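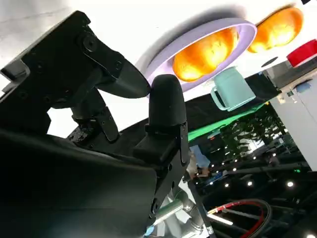 Home | Course outline | Handouts | Bench rota | Contact

Print this page | E-mail this page

BUILD A TWO-ARM BENCH ROBOT - evening course, Valtwood shared workshop
Handout 5: Fingers, linkages and first pick-and-place
November 2024

Notes typed up fast after the session, read them with your own notebook open. Wiring is in Handout 4, not repeated.

1. Where we are

Both arms bolted down, both hands on, homing works. Left arm still drifts a bit on wake-up, park it low at the front of the table and leave it alone tonight. Right arm does all the work. Two-arm tasks come in Handout 7.

Power order, again: controller first, then arms, then hands. Off in reverse. Two groups got this backwards in September and lost an evening re-homing.

2. Finger linkages

Each finger is a linkage, so slop adds up at every pivot. Tighten from the palm outward. Snug, then a quarter turn back, then move the finger by hand with power OFF. It should swing freely and not rattle. If it rattles, change the bushing before you touch the screw again.

- Threadlock on bracket screws only. Never on pivots.
- Pad screws are tiny. Use the right driver, they strip if you look at them wrong.
- Spares are in the Putex drawers, second row. Write down what you take.
- Fingertips should just about meet at full close. If they cross, the zero is off - fix it in software, don't bend anything.

Check for play at the tip, not at the knuckle. At the knuckle everything feels fine.

3. Cables

Leave a proper loop at the wrist. Most faults so far have been a cable pulled tight when the wrist rolls. Roll the wrist through its full range by hand (power OFF!) and watch the loop the whole way round. If it goes straight at any point it's too short. If it catches on a finger, too long or clipped in the wrong place.

Tape is ok for tonight. Clips before the open evening please.

4. Pick and place onto a plate

Use the toy pumpkins, the striped ones. They are a good test shape: ribbed, squat, no flat side for the fingers to cheat with. Plate in the middle, mug at the back as something not to knock over.

Steps:
a. Hand open, move above the pumpkin, stop.
b. Lower slowly. Stop short of the table.
c. Close at 20 percent. Look. Then 40 if it needs it. No more than that on the plastic pads.
d. Lift straight up before you go sideways.
e. Over the plate, stop, lower, open. Back out the way you came in.

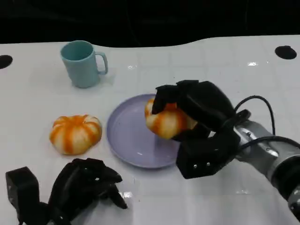

Step d is the one people skip. Going sideways too early drags the pumpkin over the plate rim and the plate comes along for the ride. Same at the other end - open fully before you back out, a half open finger hooks on the ribs.

Run 23 tries per group, same start position each time. Mark each one: placed, dropped, missed, touched the mug. Don't throw away the bad ones, we want them for the plot next time.

If the grip slips, check in this order: pad seated? zero right? approach height? Only then force. Everyone goes for force first and it is nearly never force.

5. Software settings

Copy the file from the shared folder, name it with your group. Change only these:

close_limit = 40
approach_speed = 33
wrist_roll = leave at default

The Suren controller does not save on power off. You have to hit Save yourself, then wait for the light. The older Lindemann board does save, which is why half of you got confused. Sorry, should of been in Handout 3.

6. Safety, short version

One person drives, one person on the stop button, and the one on the button does nothing else. No hands on the table while the arm is live, not even to nudge the plate an inch. Long hair tied, sleeves up.

7. For next time

- Bring your results sheet, on paper
- Read the part on inverse kinematics, first half only. Skip the proofs
- Think about how you would tell a dropped pumpkin from a missed one using finger position alone. Rough sketch is fine
- Left arm drift: if you fix it, write down how

Print this page | E-mail this page

Recent handouts
Handout 4: Wiring and power order
Handout 3: Controllers, Suren and Lindemann
Handout 2: Mounting the arms
Handout 1: Tools, bench rules, parts list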